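Saturday mornings with the Vosska club

By the time the kettle has boiled at the Vosska robotics club, most of the members have already pulled their chairs up to a screen and begun arguing, in the friendliest possible way, about angles. They are a mixed bunch – school leavers, a few students from the college down the road, one or two parents who came to give a lift and never quite went home again – and this spring they all have the same thing on their minds, the Pirent Cup in April.

The task sounds simple enough when you first hear it. A bar has to be picked up, carried over a round table and set down standing on its end, and every team must manage it in simulation before it is let anywhere near a real arm.
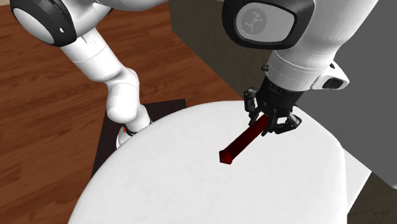 The simulated arm holds the red bar over the round table.

I was given a go myself, and I'm sorry to say I knocked the bar flat at my first try and my second! The members were very kind about it. They keep a shared logbook of every run, which stood at 3306 when I visited, and mine went in with the rest.

What they worry over most is the lean. With the bar gripped near one end and hanging at a slant, the wrist has to bring it upright before it comes down, and each team has its own pet way of doing that – and will happily tell you all about it over a biscuit.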